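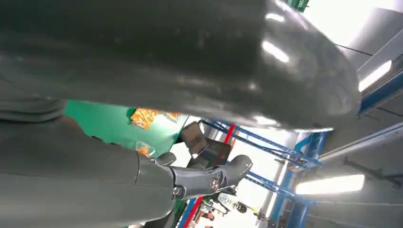

Gloss is the finish people choose from a brochure and matte is the finish they choose the second time. Let that sit for a moment while the latecomers find chairs. I came to the subject through paint, in a council building, where a whole corridor had been done in something called Garkby Midnight and looked superb until the lights went on. Point at the screen now. The dark curve across the top has the overhead lights coming back off it as long white streaks, and between the streaks there are faint smudges. On a pale dull surface you'd struggle to find either one. Pause for anyone who owns a black car.

What gloss does (keep this short, they've had lunch)
Light comes in at an angle and leaves at the same angle. Your eye gets a small, bright picture of the ceiling fitting. A matte surface sends the light off in every direction, so you see the colour you paid for. Skip the diagram if the projector is playing up.

The corridor
Tell the Hanier Street story. 12 doors, all high gloss, all charcoal. The signs were gloss too, white on black, under bare tubes. Visitors read them by leaning sideways. Kinga Rácz did the access audit and her report had a heading "Readable from the left only". The architect's answer was that it gave the space energy. Don't do the voice, he has friends in this room.

Cost, because someone will ask
Repainting came to $1,033 in materials. The original feature finish had been rather more, and I have been asked to leave it there. Labour was done in March over 2 weekends, which turned into a third for the doors that had been waxed. You have to get wax off before anything will stick. We learnt this on door one and again on door five.

In defence of gloss
Be fair here. It wipes down well. Kitchens, skirting boards, handrails, anywhere a child has been. Satin is the usual compromise and like most compromises it gets blamed for both halves. Alby McAlister still puts full gloss on window frames and his outlast mine, so I no longer raise it with him.

Dark colours
The reflection off a white gloss door is about as strong as off a black one. You notice it on the black one because there's nothing else to look at. Same goes for dust, fingerprints and the drip you meant to sand back. If the client wants dark and shiny, get them to stand a sample board under their own lights for a week and let the staff touch it.

Things to hand round
Jakon sample cards, the flat ones and the eggshell. Ask for them back this time. The Ķēniņš tin is only for showing the label, the lid doesn't close.

Questions
Someone will ask about blackboard paint. Yes, it's matte. No, I wouldn't do the ceiling.
If there's time, go back to the first slide and ask where they'd put the lamp.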